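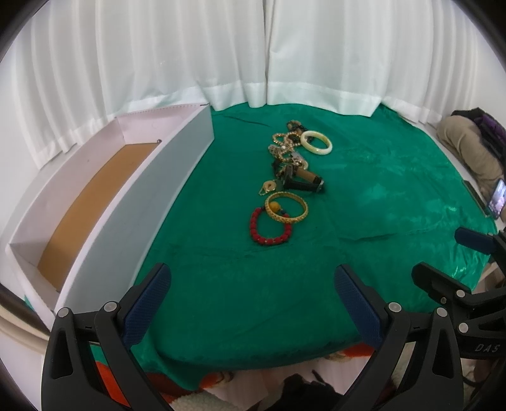 Stollau long tray, white, on green display cloth. Jewelry not included.

Stollau Long Tray
Maker: Bratedeck
Item group: Dresser and counter storage

The Stollau is an open rectangular tray for watches, bracelets, chains and other small accessories. It has no lid and no fixed dividers. The outer walls are pale gray-blue with a white rim, and the bottom is lined with a tan-brown panel.

Specifications
Length: 400 mm
Interior: single compartment
Closure: none
Maximum load: 4 kg, evenly distributed
Finish: matte, wipe clean

Use
Place the tray on a flat, level surface. Bangles and beaded bracelets can be laid directly on the bottom panel. Fine chains should be fastened before storage and kept apart from heavier pieces. Watches with stiff straps may be stored on their side.

The tray fits drawers with a clear inside length of some 410 mm or more. Check the drawer runners before ordering.

Care
Wipe with a damp cloth and dry at once. Do not use solvent or jewelry dip inside the tray. Do not immerse.

Ordering
Sold singly or in cartons of 200. Carton orders ship flat on pallets and cannot be combined with Ojo ring stands. The cloth is sold separately under Nultix table covers. Trade inquiries: Yanling Fu, accounts desk.

Page revised December 2023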